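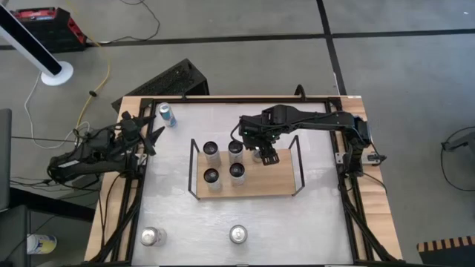
Handout zu Sitzung 7: Beispiele sammeln für den zweiarmigen Aufbau

Ich schreibe das hier etwas ausführlicher auf als die letzten Male, weil in der Übung viele Fragen kamen, die alle auf dasselbe hinausliefen: Was ist eigentlich ein gutes Beispiel, und wann drücke ich auf Verwerfen? Die Formeln stehen im Skript, die könnt ihr dort nachlesen. In diesem Text geht es um die Arbeit am Tisch, also um den Teil, den man in den Papern meistens in zwei Sätzen abgehandelt findet (und der dann die meiste Zeit frisst).

Die Aufgabe

Wir nehmen für dieses Semester die Dosenaufgabe. Dosen liegen oder stehen auf der weißen Fläche und sollen aufrecht auf das Holztablett mit dem Drahtrand. Mehr ist es nicht. Es klingt nach einer Kleinigkeit, und wenn ihr es mit der Hand macht, ist es auch eine. Mit zwei Armen und je einem Zweifingergreifer sieht die Sache anders aus: Ein Arm muss dem anderen aus dem Weg gehen, die Deckel spiegeln, und eine Dose, die schon steht, verdeckt gern die, die man als Nächstes haben will.

Intern heißt die Aufgabe Kusto, der Aufbau heißt Heo. Bitte haltet die beiden Namen auseinander, auch in den Protokollen! Kusto ist die Aufgabenbeschreibung mit Erfolgskriterium, Heo ist Tisch plus Arme plus Kameras plus Kalibrierung. Wenn jemand schreibt »Kusto war dejustiert«, weiß ich nicht, was gemeint ist.

Ein Durchlauf (wir sagen Episode) beginnt mit beiden Armen in Ruhelage und endet, wenn keine Dose mehr auf der weißen Fläche ist und beide Greifer leer sind. Erfolg heißt: alle Dosen aufrecht auf dem Tablett, keine auf dem Draht, keine halb über dem Rand. Eine Dose, die schräg an ihrer Nachbarin lehnt, zählt nicht als aufrecht. Ja, auch dann nicht, wenn man sehr stolz auf den Rest der Episode ist.

Was aufgezeichnet wird

Pro Episode landen im Ordner: die Bilder der Kopfkamera, die Gelenkwinkel beider Arme, die Öffnung beider Greifer und die Befehle, die ihr über die Führungsarme gebt. Das Letzte wird gern vergessen. Wir speichern Befehl und tatsächliche Stellung getrennt, denn die beiden laufen auseinander, sobald ein Finger auf Widerstand trifft. Wenn ihr eine Dose greift, befehlt ihr den Greifer ein Stück weiter zu, als er zugehen kann. In dieser Differenz steckt die Greifkraft. Trainiert man auf die gemessene Stellung statt auf den Befehl, lernt das Netz, die Dose ganz zärtlich zu berühren und dann ohne sie wegzufahren. Den Fehler habe ich selbst gemacht, im Juni, und ich habe peinlich lange in der Netzarchitektur gesucht.

Die Zeitstempel kommen vom Aufnahmerechner. Die Kamera hängt etwas hinterher, das gleicht das Skript aus. Finger weg von dieser Einstellung, bitte. Wenn ihr glaubt, dass sie nicht stimmt, macht den Klopftest: mit dem geschlossenen Greifer einmal auf die weiße Fläche tippen, danach im Betrachter nachsehen, ob der Ruck in den Gelenkdaten und der Kontakt im Bild zusammenfallen.

Die Startlagen

Jetzt zu dem, was den größten Unterschied macht. Ein System, das durch Nachahmung lernt, kennt nur, was ihr ihm zeigt. Stellt ihr die Dosen jedes Mal in dieselbe ordentliche Reihe, bekommt ihr am Ende eine Maschine, die eine ordentliche Reihe abräumt und vor allem anderen ratlos stehen bleibt. Also streuen! Und zwar mit Plan, denn Menschen sind miserabel im zufälligen Verteilen. Wir stellen Gegenstände fast automatisch mit gleichem Abstand hin, lassen die Ecken frei und legen nichts quer.

Deshalb gibt es die Lagekarten. Wir haben 18 davon, jede gibt Zonen und Ausrichtungen vor (stehend, liegend mit Deckel zur Wand, liegend diagonal und so weiter). Vor jeder Episode wird eine gezogen, gelegt wird nach Karte, und innerhalb der Zone dürft ihr schlampig sein. Schlampig ist da sogar erwünscht. Die Kartennummer kommt in das Feld »layout«.

Auf liegende Dosen achtet bitte besonders. Eine stehende Dose greift man von oben und setzt sie ab, fertig. Eine liegende muss erst aufgerichtet werden, und dafür gibt es mehrere Wege: an einem Ende greifen und im Handgelenk drehen, oder mit dem einen Arm anheben und an den anderen übergeben. Beides funktioniert. Mischt ihr aber beide Strategien wild durcheinander, ohne dass im Bild ein Unterschied zu erkennen wäre, dann mittelt ein einfaches Regressionsmodell darüber und macht etwas, das weder das eine noch das andere ist. Ihr erinnert euch an das Beispiel mit dem Baum und dem Skifahrer aus Sitzung 4: links vorbei ist gut, rechts vorbei ist gut, der Mittelwert tut weh.

Unsere Regel für Kusto: Liegt der Deckel näher am linken Arm, nimmt der linke Arm und dreht. Liegt er näher am rechten, dann umgekehrt. Übergabe nur, wenn die Dose so liegt, dass der nähere Arm sie nicht sauber auf das Tablett bekommt. Wer mit Diffusionsmodellen arbeitet, darf in seiner eigenen Projektgruppe davon abweichen, die kommen mit mehreren Lösungswegen besser zurecht. Für den gemeinsamen Datensatz gilt die Regel.

Wie man führt

Ein paar Dinge aus der Praxis, in keiner besonderen Reihenfolge.

Fahrt zügig, aber ohne Hast. Wer sehr langsam führt, erzeugt lange Strecken, in denen fast nichts passiert, und das Modell lernt das Zögern gleich mit. Pausen sind tückisch. Wenn ihr mit offenem Greifer über einer Dose schwebt und überlegt, sieht jedes Bild gleich aus, und die richtige Antwort darauf heißt in euren Daten dreißigmal »stehen bleiben« und einmal »runter«. Ratet, was gelernt wird. Überlegt also vor dem Start, und wenn ihr mittendrin den Faden verliert, lieber abbrechen.

Schaut auf das Kamerabild und nicht auf den Tisch. Das fühlt sich am Anfang furchtbar an! Aber ihr steht anders zum Tisch als die Kamera und seht Dinge, die das Modell später nicht sehen kann. Gerade wenn ein Greifer von oben über einer Dose hängt, bleibt im Bild oft nur ein schmales Stück von ihr übrig. Wenn ihr dann um den Greifer herumlugt und nach Augenschein korrigiert, steckt in der Bewegung ein Wissen, das in den Bildern fehlt. Es gibt einen Vorhang zwischen Führplatz und Heo. Er darf zubleiben.

Parkt den Arm, der gerade nichts zu tun hat, immer auf seiner Seite. Nicht über dem Tablett stehen lassen, auch wenn es bequem ist.

Kleine Patzer gehören in die Daten. Greifer rutscht ab, ihr setzt neu an, es klappt: wunderbar, behalten. Solche Korrekturen sind für das Modell viel wertvoller als die zehnte makellose Episode, denn im Betrieb wird es ständig ein kleines bisschen daneben liegen und muss wissen, wie es zurückkommt. Verworfen wird, wenn eine Dose vom Tisch fällt, wenn die Arme sich berühren, wenn jemand in die Fläche greift oder wenn ihr den Notaus braucht. Im letzten Fall bitte auch in die Liste am Schaltkasten eintragen.

Tablett füllen: von hinten nach vorn, von links nach rechts, wie beim Lesen. Das ist reine Konvention, aber sie spart uns eine Menge Mehrdeutigkeit, siehe oben.

Wie viele?

Die Frage kommt jedes Jahr. Für den gemeinsamen Datensatz wollen wir 500 Episoden haben, die die Prüfung überstehen. Mit der Hälfte lässt sich schon etwas trainieren, das auf leichten Karten ordentlich aussieht. Die schwierigen Karten ziehen erst später nach, und irgendwann bringt mehr vom Gleichen fast nichts. Eine Gruppe aus dem Vorjahr hat auf 1000 aufgestockt, alles mit denselben bequemen Karten, und die Erfolgsquote bei liegenden Dosen blieb, wo sie war. Zeichnet euch also zwischendurch die Verteilung über die Karten auf. Wenn eine Karte kaum vorkommt, dann meistens, weil sie lästig ist und heimlich zurück in den Stapel wandert (ich kenne euch).

Die Kurve, die ich sehen möchte: Erfolgsquote über Anzahl der Episoden, getrennt nach stehend und liegend. Getestet wird auf Karten, die im Training nicht vorkamen. Ein kleiner Verlust auf den Validierungsdaten ist nett, sagt bei dieser Aufgabe aber erstaunlich wenig darüber, ob am Ende Dosen auf dem Tablett stehen.

Prüfung und Ablage

Jede Episode wird von einer zweiten Person angesehen, in dreifacher Geschwindigkeit reicht. Vergeben werden nur drei Marken: gut, gut mit Korrektur, verworfen. Freitext ist erlaubt und wird auch gelesen. Verworfene Episoden werden nicht gelöscht! Die kommen in den Nachbarordner, wir brauchen sie in der Sitzung zur Fehlererkennung wieder.

Das Prüfprogramm heißt Rumico und läuft auf beiden Laborrechnern. Es meckert von selbst bei fehlenden Bildern, Zeitsprüngen und Gelenkwerten am Anschlag. Was es nicht merkt: verschobene Kamera, falsche Kartennummer, vertauschte Arme. Ja, vertauschte Arme, das kam vor, ein ganzer Nachmittag spiegelverkehrt beschriftet.

Bevor ihr anfangt, ein Referenzbild aufnehmen und mit dem vom Vortag überblenden. Wenn die Kanten des schwarzen Rahmens nicht aufeinanderliegen, erst neu kalibrieren, dann sammeln.

Bis zur nächsten Sitzung

Jede Gruppe zieht sechs Karten, nimmt zu jeder drei Episoden auf und prüft die einer anderen Gruppe. Schreibt dazu eine halbe Seite: Wo wart ihr euch bei »gut« und »verworfen« uneinig, und was müsste an der Regel stehen, damit ihr es nicht mehr wärt? Abgabe im Kursordner bis 22.9.26, mittags. Wer noch keine Einweisung am Notaus hatte, meldet sich vorher bei mir und führt so lange nicht allein.

Lehrlabor Firnamton · Kontakt über das Kursforum · © Lehrlabor Firnamton · Nach oben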